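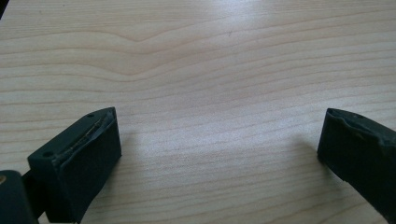
How Does the Little Map in the Car Know Where You Are?

Have you ever sat in the back seat and watched the little arrow creep along the map on the screen? It turns when the car turns, and it stops when the car stops. It almost seems as if somebody up in the sky is following you with a finger!

Well, there is something up in the sky, but it isn't a finger. High above the Earth, much higher than any airplane flies, satellites are going around and around. Each one sends out a radio message all day and all night, and the message says something like "I am here, and this is the exact time." The box in your car (or the phone in your mom's pocket) listens for those messages. It needs to hear at least 4 satellites to work out its place properly.

Now, how does listening help? Think about thunder. If you hear the boom a long while after the flash, the storm is far away. Radio messages travel much, much faster than thunder, but they still take a tiny bit of time to reach you. The box uses that time to figure out how far away each satellite is, and then it finds the one spot on Earth that fits all those distances together.

But the satellites don't know the name of your street. They have never heard of the bakery on the corner, poor things. All the box gets from them is a set of numbers, and the streets come from a map that people had to make.

Let's visit Prenport, a town with 994 streets, where the people at a map company called Muveo drive up and down writing everything in. They put in bridges, one-way streets and even the bumpy lane behind the school. Last March the town built 2 new roads, and until the map was changed, the arrow looked as if it were driving straight through a field of cabbages!

So if the voice ever says "turn left" and there is only a fence on the left, don't be too cross with it. The map may just be old. A grown-up can usually get a newer one by updating the box - and while you wait, you might like to draw a map of your own street, with all the good climbing trees on it.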